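Table setters / sorters wanted, Paquette prep room

Posted Jul 28, 2021

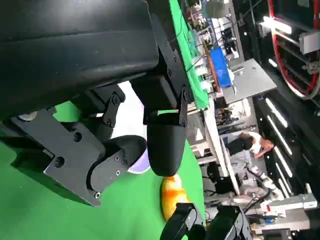 Murray Bouchard says if you can't tell a ripe mango from one that needs more time you will learn by lunch, and if you don't like handling fruit all day please don't apply, it wastes everybodys morning.

OK so. We need people. Hisora is setting up the next round of tabletop work at Paquette and we are short. Bowls, fruit, vegetables, cloths, crates. Put out, pick up, put back. Repeat.

2 positions, same duties, different hours. One early, one late. Say which you want when you write. If you can do either, say that, you'll go to the top of the pile.

What you'd do

Lay the green covering on the table, smooth it, no wrinkles. Set out the bowl and whatever fruit is on the day's sheet. Put it all back between rounds, same spots as the sheet says. Wipe things down. Swap fruit when it goes soft. Note the swap on the sheet with your initials and the time, not just a check mark.

Keep the crates sorted. Fruit in one, dishes in another, cloths folded in a third. We go through a lot of produce. Over 1,000 pieces last season and every one got logged by hand. So, legible handwriting please.

Some shopping. There's a produce market in walking distance and Grurka delivers the heavier stuff to the side door. You sign for it, check it against the order, carry it in. Boxes are not huge but you do need to lift them up a short flight of stairs.

Dishes. Rinse, dry, back on the rack. Chipped ones go in the box by the sink, don't throw them out, we need to write them off first.

Who we want

On time. Tidy. OK with doing the same thing many times in a row without drifting off. Good eye for color and ripeness is a plus, so is grocery, catering or kitchen work. No degree needed. No experience needed for the late shift really, as long as you can start the week you're offered it.

Food allergies: tell us. We use citrus, peppers, stone fruit, sometimes nuts in the shell. We can work around most of it but we have to know ahead.

Closed shoes. Short sleeves or sleeves that roll up. No strong perfume or hand cream, it gets on the cloths and they have to be washed again.

Hours and pay

5 hours a shift, one paid break. Hourly rate depends on the shift, late pays a little more, we'll give you the number when we call. Paid every other week through Prirkex, you'll get a sign-up link from them after your first shift. Fruit that comes off the table in good shape can go home with you. Bring a bag.

Runs through April, may be extended. Can't promise that.

How to apply

Short email to the Paquette front desk, subject line TABLE. Name, phone, which shift, when you can start. No cover letter. Two lines about any work you've done with food or stock is plenty. Resume if you have one handy, fine if you dont.

There's a short tryout, paid, at the room. You'll set a table from a sheet and clear it again. Murray runs those. Street parking only, or the bus stops across from the side door. Ring the lower bell, the upper one is broken.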